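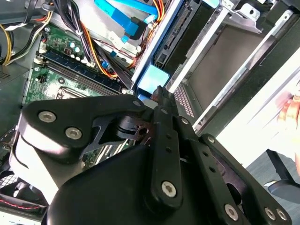 Memory slots and the light-blue latch inside one of the desktop towers at Clarkero.

Visit report: Clarkero computer refurbishing shop, Laur
4 Dec 2018

Our group from Imow went to Laur on Tuesday morning to see how Clarkero takes in old office computers. We were 18 people, split into two groups of nine. The bus took 40 minutes and parking is behind the building, next to the loading door.

Clarkero buys most of its desktops from Jisow, a leasing company. The last big delivery was in August. Machines are logged at the door, wiped down and opened before anyone decides what to keep. Memory and drives are tested separately. Power supplies that fail go straight to the scrap bin, and the cases are sold by weight.

The part most of us wanted to see was the worktable. Towers are laid on their side there with the panel off, so the whole inside can be reached from the top.
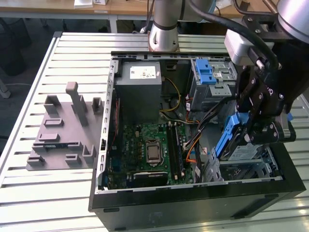
The hard drive sits in a blue caddy and comes out of the bay still in it, so no loose screws end up in the case. The optical drive has a blue latch too. Cables were more of a nuisance. In this model the yellow, orange, red and black bundles from the power supply run right across the middle toward the drive bays, and they have to be moved before you can get at much else.

The processor and memory usually stay on the board until it has been tested. Boards that pass are resold complete, with a 44 day warranty.

Coffee was in the front office afterward. The small shop by the entrance sells tested drives and memory, cash only. Wear closed shoes if you go, and bring a jacket for the loading area.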